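Come and help us work out why a robot won't let go!
Robot Fault Tester, Clendness workshop, Garnholm

We're looking for a curious, patient person to join the drinks-serving project at Clendness. The job is full of real puzzles, and the first one is waiting for you on the bench.

In August our two-handed robot was partway through a long serving run when the left hand kept its grip on a dispenser after the stop button had been pressed. It held on for 42 seconds. Everyone was standing well back and no one was hurt, but a stop button has to mean stop, so we've paused all public sessions until we understand the fault and can show it has been fixed.

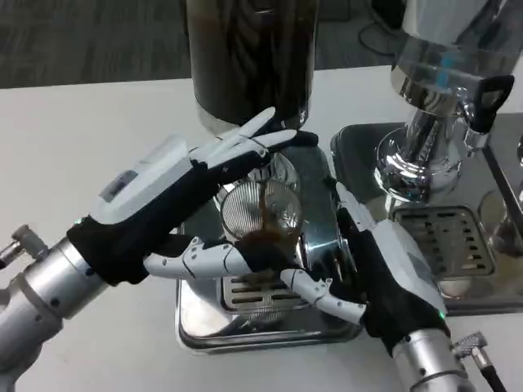

Both hands in close at the drip tray.

You'd be working with Mayu Hattori, who leads testing, and the small team that writes the Brondeo grip software. Most days are spent setting up a pour, running it, stopping it at an awkward moment and writing down exactly what each hand did. Then you change one thing and go again. We have 1,000 stop tests planned, and we'd love you to have a say in how the later ones are designed!
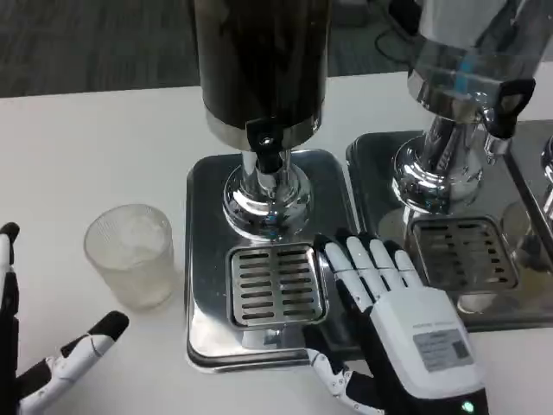

So far we've managed to bring the fault back 2 times in 40 tries, which is maddening and also rather exciting (the logs from the second one are lovely). Our best guess is a message going missing between the stop circuit and the Okabe hand controller, but we've been wrong before and would be very happy to hear a better idea.
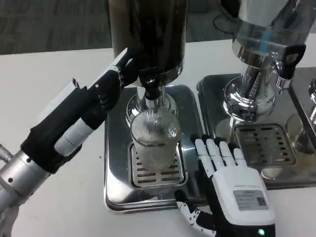 Stop tests cover each hand separately and then both together. A stop with one hand gripping below the tank, a glass on the grate and the other hand lying flat on the table needs a different check from one where both hands are busy, and the test sheet has to say clearly which fingers should open and which should stay put. If you enjoy getting that sort of thing right, please apply.

You'll need:
Some hands-on experience with machines of any kind
Clear, plain writing
The confidence to call a halt, whoever is in the room

Robot experience is welcome but we'll happily teach you.
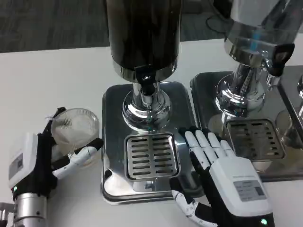

Ribbed cup in the left hand, right hand palm down at the centre tray.

The post is full time, with one late session on Thursday. To apply, send Mayu a CV and a page about a fault you once tracked down, in a bike, a boiler, a spreadsheet, whatever you like. Shortlisted people will be invited to Garnholm to watch a test and ask us as many questions as they want.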